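Traslow Readers and Writers Board
Poetry > Translation and reading aloud

Topic: Reading a translated poem at an open evening – both languages or only one?

orsi_sz
Hello all. I am new in this part of the board, before I was only in the short story corner. Our reading group in Meltden has an open evening in August and I have put my name down for 3 poems. One of them is my own translation from Hungarian, a poem by Aranka Bognár, with her permission. It has 39 lines. My question is simple: do I read first the Hungarian and then the English, or only the English? Each reader has a limit of time, and with both versions I would have to drop one of my other poems. I would be glad to hear from people who have done it.

Orsolya

dorian_r
Only the English. I have sat through many bilingual readings and after the first minute the people look at their shoes. If the translation is good it can stand alone. If you want, say the title in Hungarian, and this is enough for the flavour.

azra_n
I do not agree with Dorian at all. When I read my Macedonian poems I always read the original first, and it is the part people come to speak about afterwards. They don't understand the words but they hear where the lines turn. With 39 lines maybe it is long, yes. Then read one stanza of the original and the whole of the English.

dorian_r
They come to speak about it because they are polite, Azra. What would they say about the English, that they understood it?

azra_n
Some of them do say exactly this :)

nyitrai.b
Good evening. I know this poem of Aranka Bognár, if it is the one with the ferry and the grandmother's coat. It has rhyme in the original, very quiet, mostly at the end of the second and fourth line. Orsolya, did you keep the rhyme? If you did not, I would say you must read some of the Hungarian, otherwise the listener never knows there was music in it.

orsi_sz
Yes, it is the one with the ferry! I did not keep the rhyme. I tried for the whole spring and I had one version where "coat" rhymed with "boat" and I was ashamed of it. Now it is unrhymed, with more or less four beats in a line. This is the second stanza as it is now:

She held the coat against the wind
as if the wind had come to buy it,
and asked the ferryman his price
and did not like it, and stepped in.

I am not sure of "stepped in". The Hungarian verb is closer to "sat herself down inside", but this is too heavy.

dorian_r
"Stepped in" is fine. I would cut the first "and" in the last line. Who is she haggling with, by the way, the wind or the ferryman? I like that it is a bit of both.

nyitrai.b
Don't cut the "and". There is the same repetition in the Hungarian, it is an old woman's way of telling. But I would be stricter with the rhyme than you are. An unrhymed version of a rhymed poem is for me a summary. I am sorry if it sounds hard.

azra_n
It sounds hard, Botond. And "wind" and "in" are nearly a rhyme, you can hear it if you read it slowly.

nyitrai.b
I read it slowly. All right, nearly.

orsi_sz
Thank you, I did not even notice that one. I keep the "and". I think I will do as Azra says, one stanza in Hungarian and then everything in English. I read it aloud in the kitchen yesterday evening with the clock and there is place for all my poems, if I don't talk too much between them.
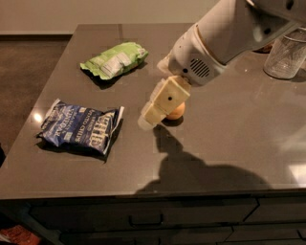
What I still don't know is the introduction. Do I explain the ferry? In the book there is a note which says where the river is and why the bridge was missing, but on the page a note is easy to skip, and when I say it aloud everybody has to listen to it. I wrote an introduction and it was longer than the first two stanzas together.

azra_n
One sentence. The name of the poet, that she wrote it in Hungarian, and that you translated it. The bridge is not necessary – people understand why somebody takes a ferry.

dorian_r
Here we agree, finally. And say her name clearly, two times if you can. I have heard too many translators' names and too few poets'.

nyitrai.b
I would mention the bridge. Without the bridge the last stanza is only a woman getting cold.

orsi_sz
Maybe half a sentence for the bridge then. Botond, can I send you the last stanza in a private message? There is a word for the lining of the coat where my dictionary gives three possibilities and I don't trust any of them.

nyitrai.b
Of course, send it. Send also the version with the boat, I am curious.

orsi_sz
The boat version stays in the drawer.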